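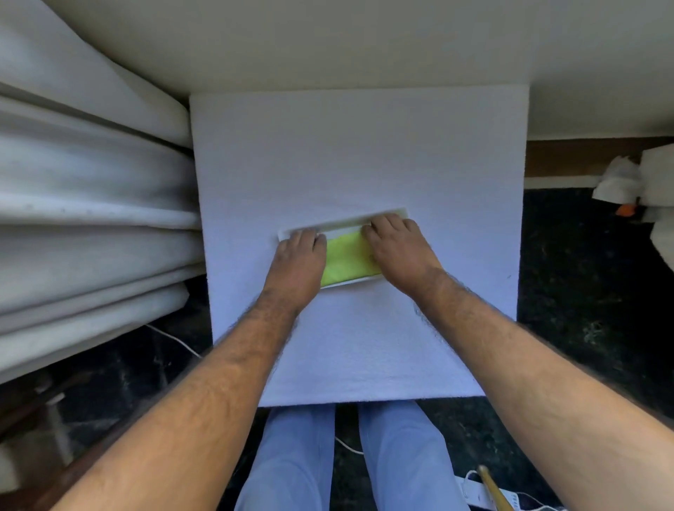 Castby asked in reply whether the cloth should be folded before or after the tray goes on to the foam, the written instruction being silent on the point, and added that two of their benches had been doing it in opposite ways since the spring.

The question is a fair one and is recorded at the head of this entry so that the answer can be found again. The cloth is to be folded first and laid in the tray, and the tray is then to be set on the board. Paragraph 4 of the Zavetness packing instruction will be amended accordingly. Until the amended sheet is issued, this entry should be taken as the authority.

May, morning session

Work continued on the trays for the Rojanasak order. The order stands at 1,297 trays, each to be supplied with one folded yellow-green cloth. The first 300 are to be made ready before the remainder is released to the bench.

Foam. The boards from the present delivery are softer at the edges than those supplied last year. A board that has been handled a good deal becomes fuzzy along the sides and sheds a fine dust, which collects under the rim of the tray. It was agreed that boards should be wiped at the start of each session and turned at midday. The side in use is to be marked in pencil on the underside, near one corner. Ink is not to be used.

Sheets. The white sheets are kept folded in a stack at the left of the working position. Dark specks have been noted on a few of them. Whether these come from the supplier or from our own shelving has not been settled. Sheets with specks may be used beneath a tray but not on top of it. Riteck have been asked for a statement on the matter and had not replied by 10.

Cloth. The fold continues to give more trouble than anything else. A cloth folded too tightly springs up at the middle, and one folded too loosely creeps over the rim when the tray is moved. The method found satisfactory is to press the left half flat with the palm, keep hold of the right end of the tray, and only then smooth the cloth towards the right. Creases of the ordinary kind are acceptable. Marks are to be judged in daylight, at the window. Where a mark lies near one end, the cloth may be refolded once to bring it inside. If it can still be seen after that, the cloth is to be set aside for return.

Tray. The rim is thin, and trays should be lifted with a hand at each end. Lifting by one end was tried with a short run of nine and given up, two of them having bent at the corner. Sliding a tray a short way across the foam does no harm provided the board has been wiped.

2.15 pm

The amended wording for paragraph 4 was read over at the bench. It was thought too long. The following was substituted: "Fold the cloth, lay it in the tray, place the tray on the foam, and press the cloth level with the rim." A copy has been sent to Castby with a request that both benches adopt it from the next session.

Outstanding

Reply from Riteck on the specks.
Decision on whether the old boards are to be kept as spares or cut down for corner pieces.
A second pencil for the bench.
Count of cloths set aside for return, to be entered on the Rojanasak sheet and initialled.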